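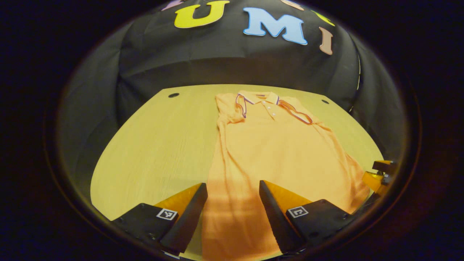 By the Pollincombe Labor Notes desk
Last updated in August

Pollincombe Strike and Settlement Records – Read Me First

Welcome, and thank you for opening this file before the spreadsheets. We know how tempting it is to go straight to the numbers, and most of us have done the same thing with other people's data, but a few of the columns have odd histories and you will have a much happier afternoon if you spend ten minutes on this page.

What the collection covers

The records follow disputes over pay, hours and union recognition at small stores, laundries, bakeries and warehouses in Pollincombe and the neighborhoods next to it. There are 458 entries in all. Each entry is one event in a dispute: a picket, a petition handed in, a filing, a bargaining session, a vote, a settlement. A long fight may fill page after page of the table, and a short one may have a single line (a walkout that ended by lunch, for instance).

Nearly 400 of the entries come from our own reporting notebooks and from back issues of the neighborhood paper. The others were typed up from flyers, letters and public filings that readers were kind enough to bring in.

Files

events.csv – the main table, one row per event
workplaces.csv – one row per workplace, with the kind of business and the cross streets
outcomes.csv – how each dispute ended, where we know
notes.txt – longer remarks that wouldn't fit in a cell

Columns in events.csv

event_id – our own number. Gaps are rows we merged, so please don't go looking for the missing ones.
workplace_id – matches workplaces.csv
month and year – we left the day out on purpose, as the paper and the flyers disagreed so often
event_type – one of 8 values, all listed at the top of notes.txt
source – notebook, paper, flyer, letter or filing
turnout – as given by the source, in its own words. "A good crowd" stays "a good crowd."
back_pay – in dollars, and blank when the terms were kept private

A blank in back_pay does not mean zero. We can't say this often enough! If workers settled and got nothing, you will see a 0 typed in the cell.

The Greltar and Kemppainen rows

Two disputes take up a big share of the table. The Greltar warehouse case was split into two filings partway through, and the second one picked up workers from a different shift, so adding the two together will count some people twice. The Kemppainen bakery case changed owners in the middle. We kept one workplace_id for it and put the change in notes.txt.

Names and privacy

No worker is named anywhere in these files. We took out job titles too when only one person at a workplace held that title. Please don't try to work backward from the turnout remarks to figure out who was there.

Opening the files

Any spreadsheet program will do. We clean the tables with Jitico, a little script that lives in the tools folder, and you only need it if you want to rebuild everything from the raw typing. It takes 5 minutes or so on an old laptop.

Known problems

Spanish-language flyers were translated by several hands, and "paro" shows up as both "strike" and "stoppage." Street names follow whatever the source used. A few of the older settlements are listed as reached when they had only been announced – we are still going through those, slowly, and will mark each one in outcomes.csv as it is checked.

Use and corrections

You are welcome to copy, print and quote the records for any purpose, with a line crediting the Pollincombe Labor Notes desk. If you spot a mistake, send us the event_id and whatever you have, even if it's only a memory of how things went. Photocopies are fine, and so are phone pictures of a page, as long as the print can be read.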